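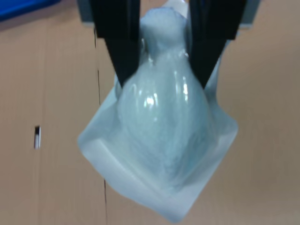

Jistska Packaged Supplies: data card

Version 2, released 2023-06-20. Maintained by Stamatia Moschos, Desen group.

Summary

Jistska is a set of 2277 teleoperated episodes of a single arm handling small medical supplies in their packaging. It was recorded to train and test Villow, our grasp-conditioned policy, on items whose outer shape is set by a film or pouch and changes when it is touched. Each episode covers one item and one instruction.

Task setup

The arm is mounted at one end of a slotted aluminum table. Three blue bins stand in a row along the side and a flattened cardboard sheet covers most of the work surface. The bins are sorted by item class, and the class order is fixed for a session. Instructions name the item and the target, either a bin or the sheet.
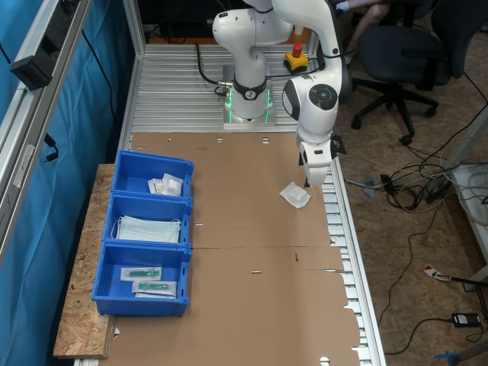

Table view: gauze, mask and syringe bins, with one wrapped gauze pad on the cardboard.

The cardboard was kept on purpose. Its slots and holes give the policy a cluttered background, and models trained on the bare rails in our February pilot did poorly once the surface changed.

Contents of an episode

– RGB video from a fixed table view and a close view of the gripper
– joint positions, gripper opening and commanded pose
– instruction text
– outcome flag, set by the operator and checked by a second reader

Splits

Training and validation episodes share item types. The test split has 123 episodes and includes items absent from training. Split files are in the root folder; please do not reshuffle them when reporting results.
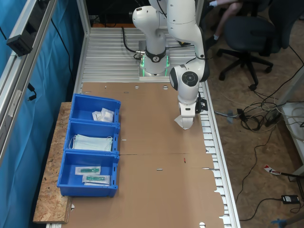 Table view: gripper closed on a small piece of white material above the work surface.

Baseline result

Villow was compared with Amaral, a policy with the same encoder and no grasp conditioning. On the test split, Villow completed 48 more episodes than Amaral. Most of the gain is on thin, flat pouches. On bagged rigid items the two are close – the film slides over the object and neither policy corrects for it well.

Known issues

Outcome flags cover final placement only, so a dropped and recovered item counts as a success. Clear film produces strong highlights in the close view, and depth is not included for that reason. Cable positions on the floor were not controlled between sessions.

Changes from version 1

Instruction spelling normalized. Duplicate episodes removed. Close view resynchronized with the joint log.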